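4. What the Step Lists Leave Out: Seating and Securing the Processor

Most of the published advice on fitting a processor to a workstation board is written as if the job were a fixed list of steps. Remove the cover, open the plate, lower the chip, close the plate, tighten. We have doubts about lists of this kind. They are easy to grade and easy to teach from, but they say little about how much of the work lies between the steps, and the claims made for them are larger than the evidence can carry. Holovko's handbook for the Tromard training course, for example, states that a trainee who has learned the list "can fit any processor of the same class." We could find no test of that statement in the handbook or in anything it cites.

This section looks at two parts of the job that the lists treat as trivial: the handling of the chip near an open socket, and the tightening of the hardware that holds it down. Our material comes from the Skastach repair room, where 7 technicians worked on workstation boards in February under their normal schedule. We did not ask them to change their habits, and we did not give them our own list.

4.1 Near the open socket

An open socket makes people careful, and that care takes forms that no list mentions. One of them is the question of where the chip should be at the moment the load plate goes back and the socket lies open. The Tromard list assumes that it is still in its tray. Hladun and Sirko, in their earlier report on the same room, assumed that it is in the hand. Neither assumption should be taken as a rule. A processor may also be set down on the board itself, next to the socket, with the plate swung back and the black plastic cover still at the socket's center.

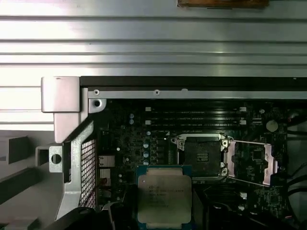
Why is the plastic cover left in the socket for so long? It guards the contacts, which bend easily and are hard to straighten, so many technicians put off removing it until the chip is ready to go in.

We should be careful with that answer, as it is the one technicians give when asked. When Sirko put the same question to the group a second time, two weeks later, she got three different replies from the same people, one of which was simply that this was how they had been shown. Self-report of this kind is weak support for any claim about technique. It is also nearly all that the literature has. Of the papers we read on hand assembly of computer boards, most cite each other on this point, and the trail ends at a supplier's leaflet with no author.

A second matter is orientation. The lists say to line up the corner mark on the chip with the corner mark on the socket, and they leave it there. In our notes, technicians often turned the chip before it was anywhere near the socket, and some turned it again on the way down. Fedoruk reads this as a sign of skill, a kind of checking by hand. It could as well be a sign of doubt. We see no way to tell the two apart from watching alone, and we would ask readers to treat the coding of "confirming turns" in his Table 3 with the same caution.

The crowding of the space deserves more attention than it gets. Memory slots run close to the socket, with their latches, and there are capacitors standing up from the board where a hand or a sleeve might catch them. Trainers usually teach on a bare board lying flat on a bench. The same board inside a chassis is a different place to work. Ristić has argued that bench training carries over to chassis work "without measurable loss," but her comparison used boards with no memory slots beside the socket, and so it does not answer the question it set out to answer.

4.2 Tightening

Once the chip is in and the plate is down, the remaining work is done with a driver. The Levchenko guide gives this a single line: tighten in a cross pattern until firm. Two words in that line do a great deal of hidden work. "Cross pattern" supposes that the worker can reach each screw with the same ease, and "firm" is left to feeling.

Reach is the simpler of the two. A driver that comes in straight from above at a bench may have to come in from the side when the walls of the chassis and the parts near the socket are in the way. The angle of the shaft then becomes part of the task.

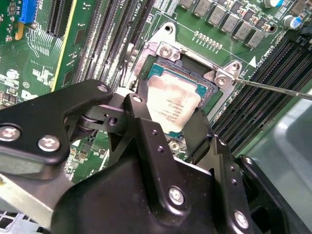

Figure 4. Driver shaft at the right-hand screw of the loading bracket, with the processor in the socket.

Firmness is harder. The Teston study, which is the one most often cited, scored 1639 tightenings and reported that experienced hands agreed on the stopping point. The agreement was judged by a rater who knew which technicians were experienced. That alone would be reason enough to set the result aside. The study also scored only the last turn of each screw, although an uneven load can be set up well before that, when one side of the plate is drawn down ahead of the other.

We do not offer a better number. Our own sample of 600 tightenings came from one room, and 100 of them had to be dropped when the notes did not say which screw had been worked first. What remains is enough to show that the order of screws varied between people and also within the same person from one board to the next. It is not enough to show that the variation did any harm. Boards from the room were tested after assembly, but the test was a plain power-on check, and a board can pass that with a plate that is badly loaded.

Hladun has suggested in discussion that the order may follow the position of the free hand, with the first screw being the one opposite the fingers that steady the chassis. The idea is reasonable and could be tested cheaply by asking technicians to change hands. Until someone does so, the cross pattern should be described in training material as a custom, with its source given where one can be found.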